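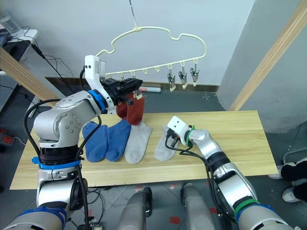 Blue and grey socks on the table.

Trinbridge Residents, minutes, September

Start 7.10pm. Last minutes agreed.

Hall roof: Zarby quote in, £800. Dudmont still not replied, chase agian. Vote next time.

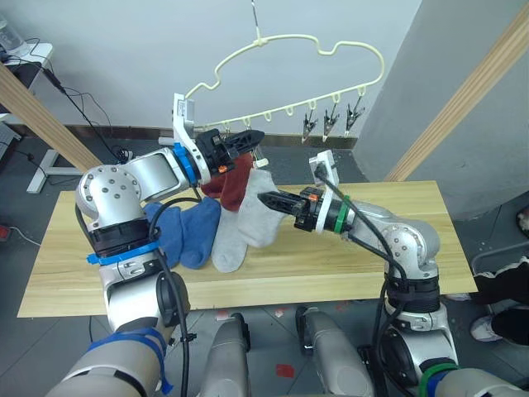

Gutters seperate job, leave til spring. Apaza Road parking: 60 leaflets out, 3 replies, all against permits. Write to council anyway.

AOB: bins. Tea urn leaking.

Closed 8.25.

2 comments
"Which end of Apaza Road?"
"Is the urn the old one or the new one"

We use cookies. Accept / Manage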